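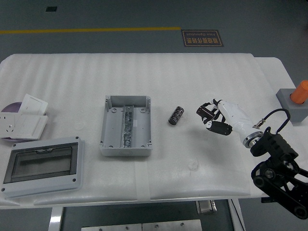 *Fig. 7. Table with foam cover and wall plates.*

## 4. Setting up a behavior log in Hulis

Hulis is the classroom record tool that comes with the Brullemora teacher account. The sales sheet says it will "transform" a hard class. It won't. A log is a log, and if you set it up badly you will have a long list of complaints and no idea what to do on Monday's seating chart or any other. Set up well, it can show you when trouble tends to start. That is the most I'm willing to promise.

You need your teacher login and a class roster before you start. Allow one planning period.

### 4.1 Create the class

1. Sign in and open **Classes > New**.
2. Type a class name students could read over your shoulder without being hurt. "Period 4" is fine. "Period 4 (difficult)" is not.
3. Load the roster. Files exported from Vadon usually go in cleanly. Files from anything else should be checked line by line, whatever the green check mark tells you.
4. Compare the student total with your paper roster. Hulis drops duplicate last names now and then and doesn't warn you.
5. Click **Save**. Wait for the screen to reload before closing it.

> **Note:** The roster limit is 169 students per teacher account. Past that, new names are accepted and then don't show up in reports.

### 4.2 Choose your categories

Hulis turns on every category it has. Turn most of them off.

1. Open **Settings > Categories** and click **Clear all**.
2. Add back no more than four. Late start, talking over others, off task, and helped a classmate are a decent first set.
3. Delete "Attitude" if it is still there. Two teachers will never log it the same way.
4. Leave **Auto-score** off.

> **Caution:** Auto-score gives each student a number out of 1000. The help pages don't say how the number is worked out, and I have asked. Do not read it to a parent, and do not put it on a report card.

### 4.3 Make an entry

1. Pick the student, then the category.
2. In the note box, write what was said or done. "Left seat twice during quiz" is useful. "Disrespectful again" is not.
3. Fill in what the class was doing at the time. The form lets you skip this box — don't.
4. Click **Add**.

The note box holds 1025 characters. If you are getting near that, you probably need a conversation with someone, and the log can wait.

### 4.4 Read the report

1. Leave the report alone for the first three weeks.
2. Open **Reports > By time of day**. It's the only report I would start with.
3. Ignore the trend arrow. It will point up or down on the strength of two entries.
4. Check any pattern against your own memory of the lesson before you change anything.

Ayodele Ogundipe went through 163 of her own entries this way in December and found that most fell in the first minutes after lunch. She moved the quiet reading there. Whether the reading helped or the winter break did, she couldn't say, and neither can the report.

### 4.5 Sharing

Sharing with the whole grade team is on by default. To change it, open **Settings > Sharing**, choose **Only me**, and sign out and back in. Check it again after each update; the March 2023 one switched it back on. Counselors using the Chaudhary add-on have a separate setting, covered in section 6.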